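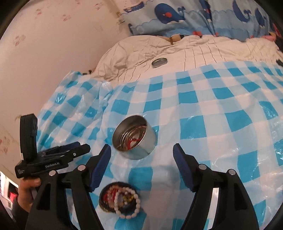

An open metal tin on a blue-and-white checkered plastic sheet.

Hirnero has moved its Fluvitz sensor module out of the research group and into the phone division, according to a company note dated 19 January 2025. The module was developed at the Rendton lab, which keeps its test equipment but no longer sets the release schedule.

Fluvitz is a depth sensor that clips to the back of a handset and draws power through six contacts. It measures distance up to 4000 millimeters and sends the result to the phone as a plain point list. The phone does the rest of the work, including noise removal and surface fitting. Shiny or clear materials remain a weak spot, and the current firmware drops those points instead of guessing at them.

The first developer run is set at 2000 units. Each kit includes the module, a charging cradle and access to Ursu, the software layer that handles calibration. Ursu supports 31 commands in its present build -- most of them for timing and exposure -- and can be updated without removing the module.

Hirnero has not set a retail price. Developers who already hold a Rendton account can apply for a kit through the same portal. The older wired prototype will not be supported after the next Ursu update.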